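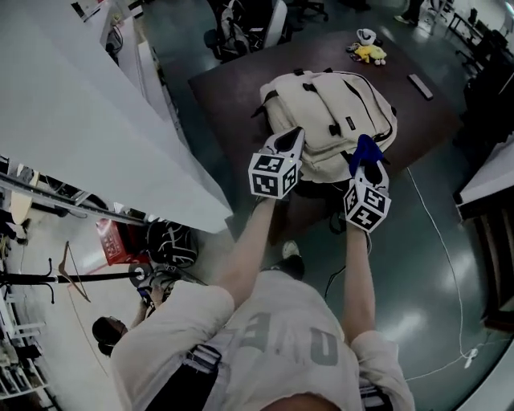
3.2 What people told us about the first fortnight at home

I should say straight away that I went into these interviews expecting to hear about pain. I've worked on stroke wards for most of my career, and pain is what we write down at discharge, so pain is what I had put at the top of the topic guide. Hardly anyone wanted to talk about it for long. What they wanted to talk about was being tired, and how odd the tiredness was, and how little it had to do with sleep!

We spoke to 19 people who had gone home from the unit at Purkelbridge, and to six of their partners or grown-up children. Delali Quartey did the interviews in people's kitchens and front rooms, and I did the ones by phone (which were shorter, and I think a bit stiffer, though that may just be me). Seraina Zaugg read all the transcripts without knowing who had done which, and then the three of us sat down and argued about the codes.

The word that kept coming back was "wall". One man, a retired bus driver, said he could be halfway through buttering toast and the wall would arrive, and he'd have to put the knife down and go and sit on the stairs. A woman in her forties told Delali she had stopped answering the door after lunch. She wasn't sad about it, she said, she just couldn't do faces after one o'clock. We coded both of these under "sudden stop", and Figure 1 shows where that code sits next to the others.

Figure 1. The main codes from the home interviews and how they group together. Thicker lines join codes that often came up in the same stretch of talk.

Families saw it differently, and I found this the hardest part to write up. Several partners took the tiredness for low mood, or for giving up. One daughter had made her father a timetable with a walk on it every afternoon, and he'd gone along with it for weeks because he didn't want to hurt her feelings – and then spent every evening in bed. When he finally told her, during our interview as it happened, she cried and he laughed. They moved the walk to the morning.

The discharge leaflet does mention fatigue, on the back page, under driving. Most people remembered getting the leaflet. Two could find it. Wanda Brannigan, who runs the follow-up clinic, had warned us to expect this and had been asking for a separate sheet since May.

We also asked about the phone call that everyone is meant to get in the first week. Those who'd had it liked it very much, mostly for the chance to hear that the wall was common. "I thought it was only me" is in so many of the transcripts that Seraina gave it its own code, which I grumbled about at the time and now think was right. Those who hadn't had the call tended to assume they weren't poorly enough to deserve one.

I'd be careful about leaning too hard on any of this. Everybody we spoke to was well enough to talk for the best part of an hour, so the people with the worst fatigue, and nearly all those with aphasia, are missing. We come back to that in section 5, along with what Pieter Mabaso's team found when they used shorter visits.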